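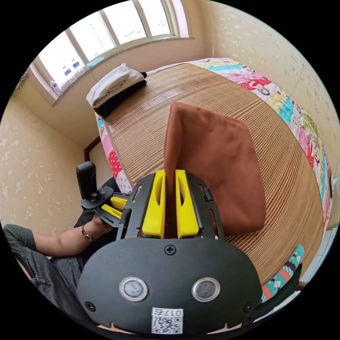

Gestión de viajes organizados
Unidad 6. El programa de un crucero de expedición: lectura, cálculo y redacción

Apuntes para el alumnado de segundo curso. Se da por vista la unidad 5 (contratación con navieras y cupos).

6.1 Qué se entiende por expedición

En un crucero convencional la naviera vende un itinerario con puertos y horas de escala. En uno de expedición vende una zona y un número de noches, y el recorrido diario queda a criterio del capitán y del jefe de expedición. Esta diferencia afecta a todo lo que redacta la agencia: el programa, las condiciones particulares y la información previa al viaje.

Los barcos son pequeños. Trabajaremos con el Hendora, que tiene 119 plazas de pasaje en 79 camarotes y opera en verano por fiordos y archipiélagos del norte. El operador que lo comercializa es Brangate. El puerto de embarque es Ikance y el de desembarque, Ngau. Conviene fijarse en que no coinciden: el billete aéreo es de trayecto abierto y muchos errores de presupuesto salen de ahí.

6.2 Partes del programa

El programa que recibe el cliente tiene siempre estos apartados, en este orden:

1. Cabecera: nombre del viaje, barco, noches a bordo, puertos de inicio y fin.
2. Día a día. En navegación abierta se agrupan jornadas («Días 4 a 6») y se usa el condicional o el verbo «prever».
3. Servicios incluidos.
4. Servicios no incluidos.
5. Precio por persona según categoría de camarote, con el suplemento individual aparte.
6. Condiciones de anulación.
7. Requisitos: documentación, seguro, estado físico.

El apartado 2 es el que más se lee y el que más reclamaciones genera. Una frase como «el día 5 desembarcamos en la colonia de frailecillos» es una promesa. «El día 5 está previsto un desembarco, si el mar y el viento lo permiten» describe el servicio contratado.

6.3 Desembarcos y turnos

En muchas zonas protegidas se limita el número de personas que pueden estar en tierra a la vez. En nuestro supuesto el máximo es de 100. Con el Hendora completo quedan 19 pasajeros fuera del primer turno, así que el operador forma dos grupos: uno baja a tierra y el otro sale en neumática por la costa. Después se intercambian.

El programa debe decirlo. El cliente que compra «dos desembarcos diarios» tiene que saber que comparte el tiempo disponible con otro grupo. También hay que indicar el tipo de desembarco: seco (pantalán o muelle) o mojado (playa, con el agua por debajo de la rodilla). Las botas las presta el barco —se pide la talla al hacer la reserva— y el pantalón impermeable lo lleva el cliente.
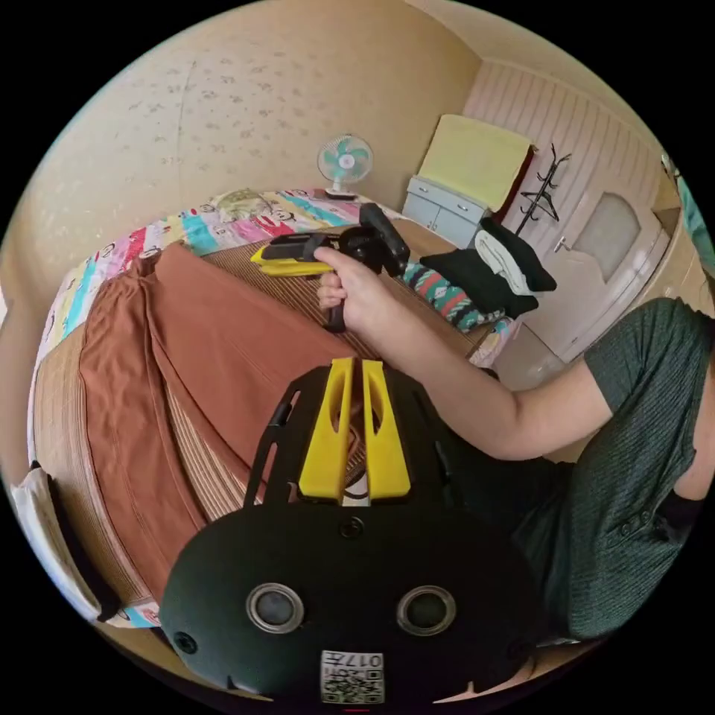 6.4 Cálculo del precio

El precio de venta se construye a partir del neto de la naviera. Para la salida de julio se manejan estas partidas:

Neto del camarote por persona, en base doble.
Tasas portuarias y de desembarco: 400 euros por persona. No son comisionables.
Traslado al puerto de Ikance y desde el puerto de Ngau.
Noche de hotel previa al embarque.
Vuelos, con su propia comisión o cargo de emisión.
Margen de la agencia, aplicado solo a las partidas comisionables.

Error frecuente en las prácticas del curso pasado: aplicar el margen al total, tasas incluidas. El resultado queda inflado y no cuadra con la factura del operador.

La noche previa no es opcional en nuestro modelo. El barco no espera a un vuelo retrasado y el siguiente punto donde se podría subir a bordo está a tres días de navegación. Si el cliente la rechaza, se le hace firmar la renuncia.

6.5 Anulación y seguro

Brangate aplica una escala por tramos. Cuanto más cerca está la salida, mayor es el porcentaje retenido, hasta llegar al total del viaje en el último tramo. El depósito no se devuelve en ningún caso. El seguro básico que incluye la agencia no cubre la evacuación desde el barco; hay que ofrecer la ampliación por escrito y guardar la respuesta en el expediente.

6.6 Práctica

Redactar el programa completo de la salida de julio del Hendora, ocho noches, en un máximo de tres páginas. Se adjuntará la hoja de cálculo con las partidas separadas. Se valora la redacción del día a día, la distinción entre lo incluido y lo no incluido y el tratamiento correcto de las tasas.

Entrega por el aula virtual, en un único archivo. Los trabajos en grupo llevarán los nombres de todos los integrantes en la primera página.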